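Section 4. Hanging the Baskets and Caring for the Worktop

Sunden modular bench system – owner's guide
Revised March 6, 2026

Read this section after the rails are up and the wall panels are in place. If the rails still move when you pull on them, go back to Section 3 and tighten the corner brackets first. The surface in the pictures has a marble pattern, and the panels have wavy lines.
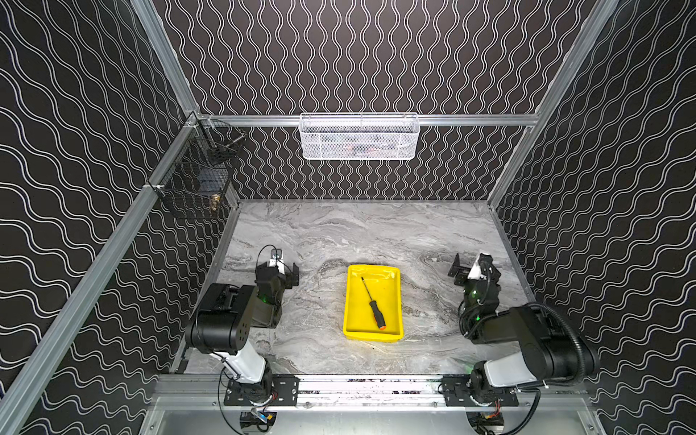
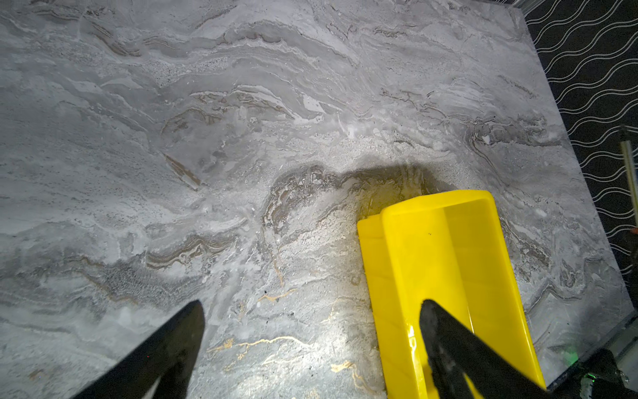
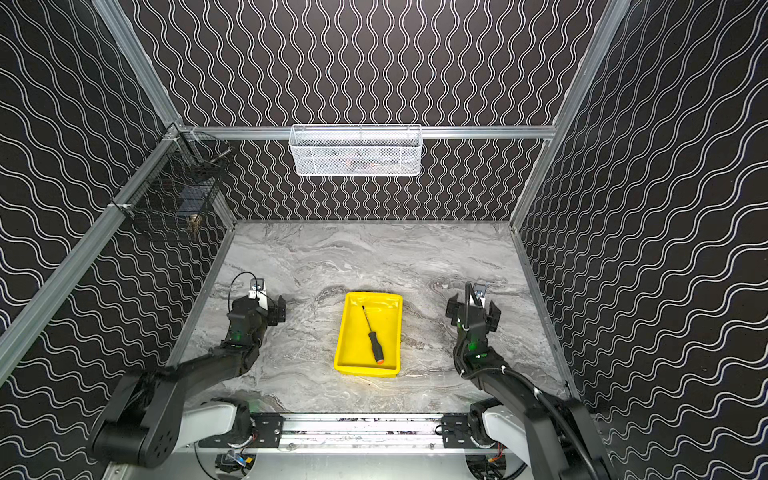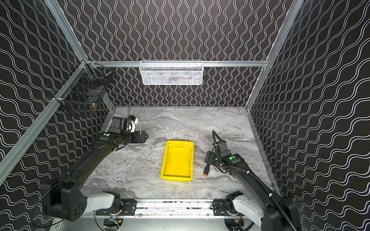
4.1 Before you start

You will need the hex key from the hardware bag, a soft cloth, a tape measure and a pencil. A small level is useful but not required.

Check the contents of the basket carton against the packing slip. Hooks and clips are packed in a separate paper bag, taped to the inside of the lid. If anything is missing, write to the parts desk at Busmont and give the order number on the slip. Kenza Shehata handles missing parts and will need a mailing address as well.

4.2 Hanging a basket

1. Measure along the rail and mark the center of where the basket will hang.

2. Leave at least 2 inches between the end of the basket and any upright post.

3. Place both hooks over the rail. The short side of each hook faces the wall.

4. Lower the basket onto the hooks until you feel both sides seat.

5. Push the locking clip down over the rim. It should click once.

6. Pull the basket gently toward you. If it lifts or tilts, remove the clip and repeat from step 3.

Note: Baskets from the older Hajji range fit the same rail but use a wider hook. The new clips will not close over them. Order the adapter clip, or keep the old hooks.

Caution: Do not load a basket with more than 10 pounds. Spread the weight evenly along the length. Heavy items at one end will twist the hook and mark the rail.

4.3 Moving a basket

Empty it first. Slide a coin under the clip to release it, then lift straight up. Do not drag a hooked basket along the rail – the finish scratches easily, and scratches are not covered under the warranty.

4.4 Worktop care

Wipe the worktop with a damp cloth and a drop of dish soap. Dry it afterward. For glue or tape residue, use warm water and a plastic scraper held flat.

Do not use:
Bleach or oven cleaner
Steel wool
Powdered cleansers
Acetone

Put a board under anything you plan to cut or drill. Use a mat under hot tools, including soldering irons and glue guns, even when they sit in a stand.

Note: Patterned worktops vary from batch to batch. If you plan to join two tops end to end, order them together and ask for a matched pair. Stekcombe, our finishing shop, keeps offcuts for one year and can sometimes match a later order.

4.5 Wall panels

Dust the panels with a dry cloth. Fingerprints come off with a slightly damp one. Keep water away from the panel edges, where it can get behind the printed face.

If a corner starts to lift:

1. Loosen the nearest rail bracket by half a turn.

2. Press the corner flat and hold it.

3. Tighten the bracket again while holding the panel.

4.6 Regular checks

After 50 hours of use, retighten every bracket once. New joints settle a little during this period. After that, check them every September or whenever the bench has been moved.

Replace the locking clips if they no longer click. Spare clips are sold in bags of 10. Questions about sizes and fit go to Cosmin Lungu at the Busmont address on the back cover.

Continue to Section 5 for drawers and casters.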